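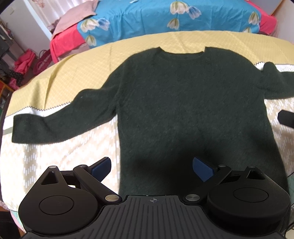
Dark green sweater on a bed.

Ticket: Holdings page shows wrong share count after fund merger
Opened by: Mélanie Bergeron
Opened: July 23, 2020
Product: Ollura investor portal
Status: Closed

Reported problem
Client held 1,000 shares in the Mayrhofer Small Companies fund. The fund was merged into the Stuvico Income fund in May at 8 new shares for every 10 old. The holdings page still lists the old fund with 1,000 shares and a price of zero. Stuvico does not appear at all. The paper statement is correct.

First reply
Asked Mélanie to sign out, clear saved data for the site and sign in again. No change. She sees the same thing in 2 browsers and in the phone app, so it is not a display problem on her side.

Checked the back office record. The merger notice from the fund manager was received and the new shares were booked to the client. The portal reads from a separate table, and that one was never updated.

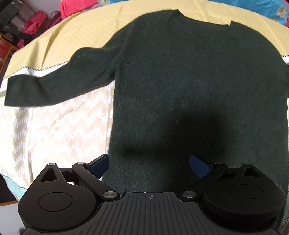 Ran the nightly import by hand for this one account. It stopped with "target fund not found." The Stuvico fund had been set up under the old Narisitz custody code, and the import only looks at current codes.

Changed the code and ran the import again. It finished with no errors. Holdings page now shows 800 shares of Stuvico Income and the Mayrhofer line is gone.

Still open after the fix
The gain/loss column was blank. Cost basis does not carry over by itself when a fund is added late. Entered it from the May contract note.

Searched for other accounts with the same fault and found 80. All were put through the import overnight. Cost basis for those is being entered under a separate ticket.

Mélanie confirmed by email that shares, price and gain/loss match her statement. The dividend history still begins with the new fund. Older payments can be found under Documents, Past Statements.

Contact support | Copyright 2020 Ollura | Back to top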